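From the Assembly Room: Three Months With the Arms
June 2020

Several of you asked me in the hallway how things are going at our end of the building, so I'm finally writing it down.
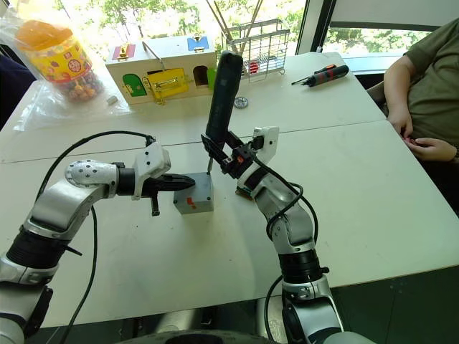

I was the loudest grump when Sumathi Rajan told us Devard was putting two arms on screw driving. I've closed up gray housings here for 15 years, and I figured I knew what came next! What came next was mostly a lot of sitting beside a table, waiting for a screwdriver bit to find its spot. You get very familiar with the trees outside.

My wrist has stopped aching, and I'll give the arms full credit for that. On my old shift I drove screws until lunch and then did it all over again (anybody who's done it knows the spot, right under the thumb). Now one arm holds the box or stays close, the other runs the screwdriver, and I step in when a screw goes in crooked. Our best day so far was 104 boxes. Isamu Fukuda still beats that by hand and he will tell you so.

What I miss is the talking. Four of us used to share a bench, and now Isamu and Femke Boersma are over in testing, which they like — better chairs, for one thing — but I eat lunch at a different time and hardly see them. I've brought this up with Sumathi and she's looking at the break schedule.

Nobody lost hours over this, and we have that in writing through October. After that I don't know, and I'd like to. Kieran Costello is collecting questions for the next staff meeting, so send him yours. Training for the second group has 8 spots and 3 are still open.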